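Part-time Front Desk Assistant, Pemcombe Community Library

Pemcombe Library is looking for a front desk assistant to work 20 hours a week, starting in November.

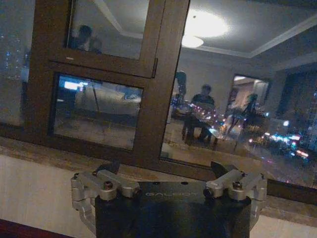 The post covers weekday afternoons and one late shift, Thursday until 8 p.m. You will check books in and out, sign up new members, answer the phone and shelve returns. We have 1,156 active members, and nearly 60 of them get their books by mail – packing those orders is part of the job.

What we ask for:
A high school diploma or equivalent
One year of work with the public, paid or unpaid
Basic computer skills. Our catalog runs on Trutureo and we will train you on it
Able to lift a full book crate

A second language is helpful. So is a driver's license, as the assistant sometimes covers at the Heren branch. Mileage is paid for those trips.

Pay is set by the town scale and reviewed every year. Paid vacation and sick days are in proportion to hours worked. The first three months are a trial period.

To apply, send a resume and a short letter to Jayanthi Kotian, Branch Manager, or leave them at the desk in an envelope marked "Job 77". Please include two references. We do not contact references before the interview.

Applicants who wrote to us in the spring need to apply again.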